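Visit notes: Hudolano manipulation lab, March

The Vavstead group runs its grasping work out of two rooms on the ground floor. I spent a morning there looking at the software stack, which is built on a planner called Kaden. Prasetyo Mangundap, who maintains it, gave the tour from a terminal.

Kaden is split into three processes. Perception publishes object masks and a coarse pose. The planner consumes these and returns a ranked list of grasps. The controller runs separately at 500 Hz and accepts only joint targets and a force ceiling. Messages between the first two are logged by default, and any run can be replayed offline with the controller stubbed out. I saw this done twice. Replay took less setup than I am used to, mostly because calibration is stored with the log.
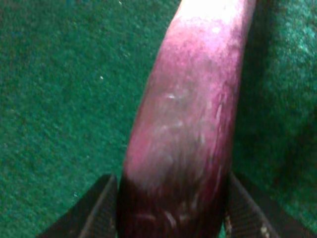

Pose estimation for irregular objects was the part I had come for. The group dropped mesh fitting last year. A primitive is now fitted to the mask, usually a tapered cylinder, and the long axis is handed to the planner. The wrist camera is used again after closure to check that axis against the fingers. With a long pink-purple object held at its wider end, as on the green carpet, the outline is easy to segment on both sides. The dark lower portion between the two black fingers is harder, and the segmenter tends to assign it to the gripper. Mangundap's fix is a fixed finger mask subtracted before the fit. It depends on finger opening, so there is a lookup table with 60 entries. He would like to replace it with a rendered mask.

Planning time is capped at 300 ms. If no candidate clears the collision check by then, the planner returns an empty list and the task layer decides whether to move the camera or stop. Retry rules live in a plain text file.

Tooling was less finished. The log viewer, Setiawan, opens one run at a time and cannot filter by failure code. The regression set holds 700 recorded grasps and is run by hand before each merge. A nightly job is planned. I asked for the log format specification and was given a draft, without the calibration section.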